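Robots are coming to our refurb bench. What happens to the people?
Posted by Sanna, February 24, 2021

I work at a computer refurbisher in Gremstead. We take in old office desktops, 300 in a good week, and pull out the drives, processors and cards. Management now wants arms to do the teardown. There are 4 of us on the bench and we've been told our roles will "evolve," a word I last heard applied to the fax department. Has anyone been through this? What did your days look like after?

Drutberg_bench
We did it last March. The arm does the reaching inside the case, and you do everything the arm sulks about. Most of my shift is setting up towers, sorting parts and clearing stops. My wrists are better. My patience is worse.
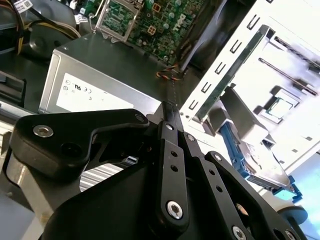
Mirko Negri: Ask who gets blamed for a stop. At Rodton it was whoever stood nearest, until we got the stop log changed to record a cause instead of a name. Also get the training hours in writing – ours were promised for "after things settle," and things haven't.

Loading is still a person's job with us. The tower goes down on its side with the panel off, and the pulled parts get their own fixture next to it.
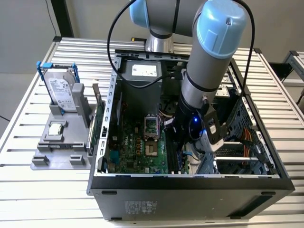 Sanna wants to know if the pay moved, I assume. Ours didn't. The job title got longer, though.

oldsolder
robots never call in sick so good luck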